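Ticket: Author page shows wrong books and a bio that stops mid-sentence
Product: Prornus Catalog (hosted)
Customer: Estwood Press
Opened by: Tamsin Greenberg, Estwood
Assigned to: Giang Mai, Prornus support
Opened: 2023-12-28
Priority: Normal, raised to High
Status: Closed

Original report (Tamsin Greenberg)

The author page for Borghild Myklebust has two problems. The bio stops in the middle of a sentence, right after "Her workshops on first-time managers have been held in". Also, the book list under the bio leaves out her best-known title, The Quiet Foreman, and includes two gardening books she did not write.

She has 19 books in the catalog if you count all editions. I can see them all when I log in and search by her name. The public page shows fewer.

Steps I took before writing:
Cleared the browser cache. No change.
Looked at the page on my phone, not on office wifi. Same thing.
Opened the bio in the editor and saved it again. Same thing.
Checked three other authors. Their pages look right to me.

We have a speaking event coming up and the organizer pulls the bio straight from our page, so it would help to get this fixed soon.

Reply 1 (Giang Mai)

Thanks for the detail. I can see both problems from here. I am treating them as separate until I know otherwise.

Bio: please send me the text as you have it in your own files, as a plain text file. Please don't paste it into the ticket.

Book list: can you tell me which two gardening books are showing for you? I see Beds and Borders and A Year of Compost. I want to be sure we are looking at the same list.

Reply 2 (Tamsin Greenberg)

Yes, those two. The text file is attached. It was put together by Amândio Teixeira, who does our jacket copy, and he says it is the same text that went on the back flap of the new edition.

Work note (Giang Mai)

The file runs longer than the public page shows. The bio field in the catalog takes 2000 characters. Counted with spaces the file is under that, so it should fit.

Pasted the file into a test record. It cut off at the same word.

Removed the paragraph that lists her translated editions. The bio then displayed to the end. Put the paragraph back and it cut off again. So the limit is being reached, but the field is counting differently from my text editor. The translated titles have a lot of accented letters, and the older import tool stores each of those as a code several characters long. Checked the stored text and that is what happened. The codes come back as normal letters on the page, so you don't notice them when reading.

This explains why the other three authors looked fine. Their bios are short and have no foreign titles in them.

Reply 3 (Giang Mai)

The bio problem is found. Accented letters are being stored in a long form and using up the space. I have converted the record by hand and the full text now fits. Please reload and tell me what you see.

Please do not save the bio from the old editor until I write again. Saving there converts the letters back. Use the new editor, under Content, then Contributors.

Reply 4 (Tamsin Greenberg)

The bio is complete now. Thank you. The book list is still wrong.

One more thing. The bio now says "author of nearly 60 articles" twice, once in the first paragraph and once in the last. Is that us or you?

Reply 5 (Giang Mai)

It's in the file you sent, so that one is on your side. I have left it alone.

Reply 6 (Tamsin Greenberg)

Fixed. Amândio had moved the sentence up and forgot to take out the old one.

Work note (Giang Mai)

Book list. The public page does not search by name. It lists everything tied to the contributor number. Borghild Myklebust has two contributor numbers in the Estwood catalog:

First record: "Myklebust, Borghild". Most of the backlist is here. The public page uses this one.
Second record: "Borghild Myklebust", with the whole name typed in the last name box. The Quiet Foreman is here, both hardcover and paperback, along with the audiobook and the workbook.

When Tamsin searches while logged in, the search reads the name as text and finds both. That is why she sees all the books and the public does not.

The gardening books are a different matter. They belong to a "Myklebust, B." from the Pandodmont list, which Estwood took over in February. When the Pandodmont files were loaded, the import matched on last name and first initial and attached them to the first record.

Asked Henrike Frerichs on the data team whether the match rule can be changed for this customer.

Work note (Henrike Frerichs)

The rule can be changed, but only for future loads. It won't undo the matches already made. I ran a report of every contributor in the Estwood catalog where an import matched on initial only. It has 133 rows. Most will be correct, but someone at Estwood has to look at them. We can't tell from here whether J. Ouellet and Jeanne Ouellet are the same person.

I have switched the rule to full first name for all new loads. Anything that doesn't match will go to the review list and wait there.

Reply 7 (Giang Mai)

Tamsin, here is what we would like to do. I need a yes from you before the first step, as merging can't be reversed from the customer side.

1. Merge the second Myklebust record into the first. The first number is kept, so the web address of the page stays the same.
2. Make a new contributor for the gardening author and move Beds and Borders and A Year of Compost to it. Please tell me the full first name.
3. Send you Henrike's report as a spreadsheet.

Reply 8 (Tamsin Greenberg)

Yes to the merge. The gardening author is Birger Myklebust. No relation as far as I know. Please send the spreadsheet to me and copy Amândio.

Work note (Giang Mai)

Backed up both records. Merged. Created the new contributor and moved the two titles. Rebuilt the search index for the customer, which finished without errors.

Checked the public page logged out: The Quiet Foreman is listed in all formats, no gardening books, bio complete. Checked Birger Myklebust's page: two titles, no bio. The default text "No biography available" is showing – Estwood may want to add one.

Reply 9 (Tamsin Greenberg)

Looks right from here, on the computer and on the phone. The organizer has pulled the new version. We'll go through the spreadsheet in batches. If we find more wrong matches, should I reopen this or start a new ticket?

Reply 10 (Giang Mai)

New ticket, please, and put this one's title in the first line so it gets to me or Henrike. You can send several authors in one ticket. List the contributor number and the books that need to move.

Closing this one.
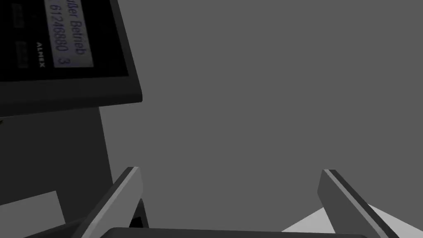

Resolution summary

Cause 1: accented letters stored in long form by the old editor. Fixed by converting the record. Customer to use the new editor.
Cause 2: duplicate contributor record. Merged.
Cause 3: import matched on last name and initial. Rule changed for new loads, report sent for existing ones.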